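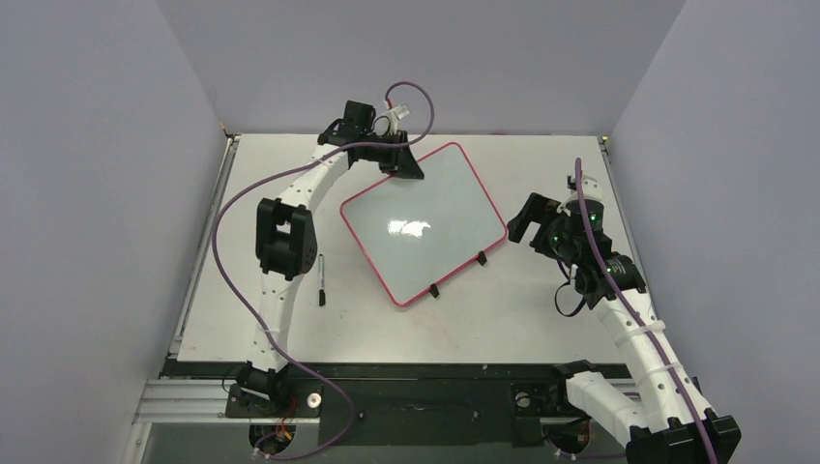 Flinstead Tabletop Whiteboard, Model 1343

The Flinstead Tabletop Whiteboard is intended for classrooms, reception desks and shared offices where a wall-mounted board is not practical. It is supplied by Lim Office and School Equipment through the Mudenby warehouse and may be ordered singly or in cartons of 8.

Writing surface

The surface is coated steel and accepts any dry-erase marker. Fine and medium tips give the most legible results on a board of this size. Ink should be removed with a dry felt eraser at the end of each day. Marks left in place for longer periods may require a damp cloth and a small amount of mild soap. Solvent cleaners and scouring pads will damage the coating and void the warranty.
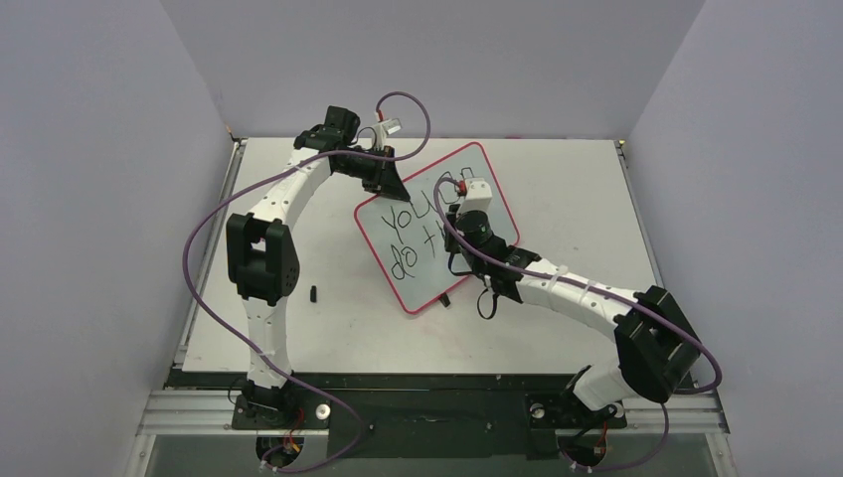 Black handwriting in two lines on a board with a pinkish-red border.

Placement

Place the board on a level surface, away from radiators and direct sun. Under strong overhead lighting, a small change in angle will reduce glare for seated readers. Boards used by young children should be kept well back from the edge of the table.

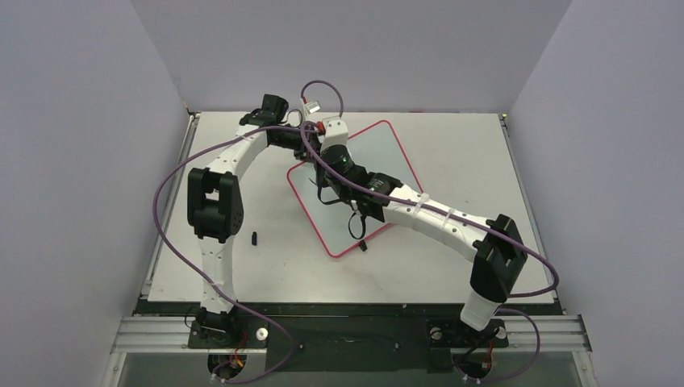
Ordering and delivery

Orders received before noon are dispatched from Mudenby the next working day. Schools and public offices may order on account; all other customers are asked to pay at the time of purchase. Please quote the model number and the border color required. Replacement erasers are listed separately under part number 1034 and are sold in packs of 40.

Warranty and returns

The writing surface is covered for five years against staining and peeling under normal indoor use. Unused boards may be returned within 30 days in the original carton. Boards from the earlier Gultura range remain eligible for repair, although matching corner pieces are no longer stocked in every color.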